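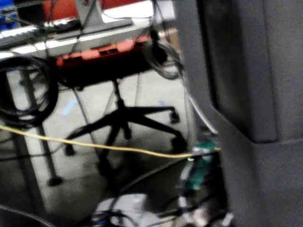 質問者:Jasińska(一般会員) 分類:報道・放送/意見と訂正の申立て 閲覧 3,000 回答 3件

質問:地域放送局の選挙報道における数値の表現について、訂正を求めることは可能でしょうか

標記の件につき、ご教示をお願いいたします。

当方の居住する地域には、Clellikという地域放送局がございます。同局は3月、公共交通の再編に関する住民調査の結果を夕方のニュースで取り上げました。調査の回答者は2,000人で、報告書の本文には再編案に「賛成」又は「どちらかといえば賛成」と回答した者が全体の八割を超える旨が記載されております。ところが、放送では「住民の間では賛否が分かれています」との説明にとどまり、割合への言及は一切ございませんでした。続く街頭インタビューも、反対の立場の方が二名、賛成の立場の方が一名という構成でした。

同じ日の昼に配信されたCindau(地域のニュースサイト)の記事では、割合が見出しに掲げられておりました。同一の報告書を基にした報道でありながら、受け手の印象は大きく異なるものと考えます。

つきましては、次の点を伺います。
一 数値自体の誤りではなく、表現の選択を理由として訂正を求めることができるか。
二 申立てを行う場合、局と外部の第三者機関のいずれを先とすべきか。
三 申立書に添付すべき資料は何か。

なお、当方は再編案に特段の利害関係を有しておりません。

回答1(ベストアンサー)

ご質問の各点について、順に回答いたします。

一について。放送法上の訂正放送の制度は、真実でない事項の放送によって権利の侵害を受けた本人又はその直接関係人からの請求を前提としております。本件では、放送された文言が直ちに虚偽であるとは言い難く、また質問者様ご自身の権利が侵害されたと構成することも困難と思われます。したがって、同制度に基づく訂正の請求は見込みが乏しいと考えられます。他方、政治的公平や、意見が対立する問題について多角的に論点を明らかにすべきことは番組編集の準則に含まれており、これらの観点から意見を述べることは、どなたにも妨げられておりません。請求と意見とを区別した上で、後者として提出されることをお勧めいたします。

二について。まずは局の視聴者窓口に書面で提出するのが通例です。外部の機関に申し出る場合にも、局とのやり取りの経過を問われることが多く、局の回答を得てからの方が手続が円滑に進みます。回答の期限は法令で定められておりませんので、書面の末尾に希望する期限を記載しておくとよいでしょう。

三について。次のものを準備してください。
・放送日時、番組名及び該当部分の開始時刻
・該当部分の発言の書き起こし(要約は避け、前後の文を含めること)
・報告書の該当頁の写し
・比較対象とする記事の写し
書き起こしについては、見逃し配信の公開期間が終了すると確認が困難になりますので、早期の着手が望まれます。
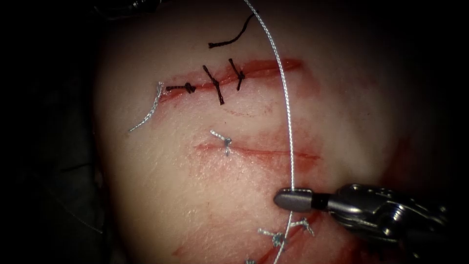
回答2

回答1に補足いたします。

「賛否が分かれている」との表現について、当方は必ずしも不適切とは考えません。八割を超える賛成があっても、残る二割弱の反対が特定の地区や年齢層に集中している場合、その地区の住民にとっては分かれているとの説明が実態に近いことがあります。報告書に地区別の集計表が付されていれば、そちらをご確認ください。申立てに先立って自説に不利な数値も検討しておくことは、書面の説得力を高める上でも有益です。

また、放送の一件のみを取り上げて「偏向」と断ずることには慎重であるべきと存じます。当方は以前、Liraという市民の勉強会で、同一の主題に関する地域ニュースをおよそ100本集め、割合が示されたものと示されなかったものとを分類する作業に参加いたしました。賛成多数の結果では割合が省かれ、反対多数の結果では割合が示されるという傾きが認められて初めて、編集方針の問題として論じる余地が生じます。この作業には相応の手間を要しますが、局から具体的な回答を引き出せたのは、表を添付した意見書のみでした。

街頭インタビューの人数構成については、調査結果の割合に一致させる義務はございません。ただし、割合を伝えずに反対二名、賛成一名を並べた点は、受け手に反対優勢との印象を与え得るものとして、意見書で指摘する価値があると考えます。

回答3

同様の件で電話をかけたことがあります。窓口の方は丁寧でしたが、「ご意見として承ります」で終わりました。書面の方がよろしいかと思います。字数制限のある投稿フォームもありますのでご注意ください。

質問者からの返信

各位の懇切なるご回答に深く感謝申し上げます。報告書の巻末を確認いたしましたところ、地区別の集計表がございました。反対が半数を超える地区は一つのみで、東部の旧町域でした。この点も記載の上、請求ではなく意見として、局の視聴者窓口宛てに書面を提出する所存です。書き起こしは前後の文を含めて作成を終えております。

なお、回答1にございました希望期限につきましては、どの程度の期間を設けるのが相当でしょうか。

回答1の回答者からの返信

定まった基準はございませんが、到達から三週間ないし一か月とする例が多いように見受けられます。郵送される場合は、到達日を確認できる方法をご利用ください。

この質問は受付を終了しています。法令及び各局の手続は変更される場合がありますので、最新の内容は各窓口にご確認ください。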